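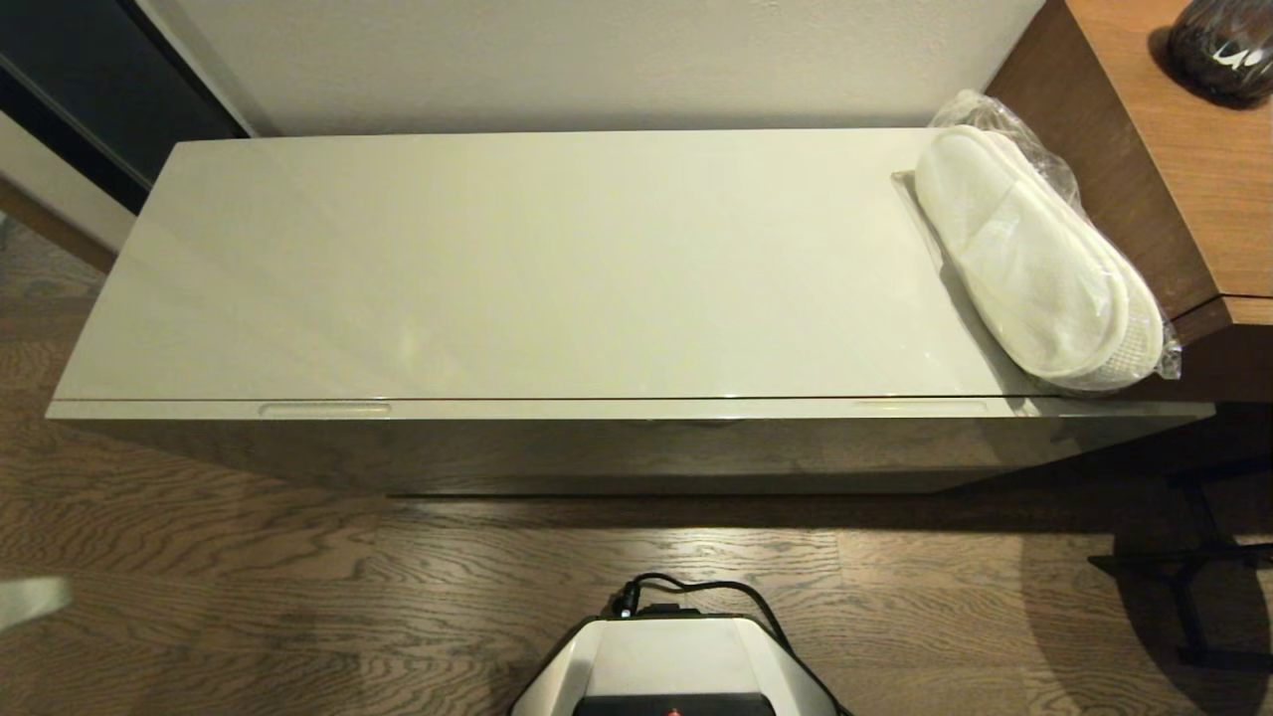

Entry bench, slippers at the right end of the lid.

List home | Messages | Threads | Search | Help

Re: [somodley-house] Entry bench and slippers

From: Treasa Daly
To: somodley-house

Print this message | E-mail this message

Endang Lumenta wrote:

> Before we buy anything for the hall, can someone tell me what is
> already there? I remember a bench but not whether it opens. Dymphna
> wants a shoe rack by the door and I would like to avoid having two
> pieces of furniture in a narrow hall. Also, are we still giving guests
> the throwaway slippers, or did we decide on washable ones?
>
> Endang

Endang,

The bench opens. The whole top is one lid and there are two finger pulls along the front edge, one toward each end. Use both. If you lift from one side only, the lid twists and the hinge at the back complains. Aoife tightened it in February and it has been fine since then.

It is the long white gloss one, against the wall. I measured the inside this morning and it is 22 inches front to back, so men's boots go in lengthwise with room to spare. I would not put a rack next to it. Wet boots can stay on the mat until they dry and then go in the bench. At the moment the inside is half full of old Kunel catalogs and a tent bag with no tent in it. If those belong to you, please take them. I'll put whatever is left in the recycling at the end of the month.

On slippers, we did not decide. The white ones in the picture are the disposable kind, and there are 6 more pairs in the hall closet, second shelf. They are soft and people like them, but they go gray after one weekend and then they get thrown out. Shewit priced washable ones from Gilta at $87 for a set in mixed sizes. I think that is fair if we use them for a couple of years. We would need a basket for used ones and someone to run them through the wash between guests. I can do it when I'm there, which is four weekends between now and summer.

Until the closet supply is used up, I suggest we leave one pair out on the lid for whoever arrives first and keep the others on the shelf. Leave them in the plastic until somebody wants them. Please don't set keys or grocery bags on the lid. The gloss finish scratches, and there is already a mark near the wall from a bike pump.

For cleaning, a damp cloth and then a dry one. The spray under the sink leaves streaks on it. There is a gap under the bench too, and grit from the door collects there, so run the flat broom along it when you sweep the floor.

Dymphna, if you still want the rack after the catalogs are out, say so and I'll measure the other wall.

Treasa

Previous message | Next message | Back to thread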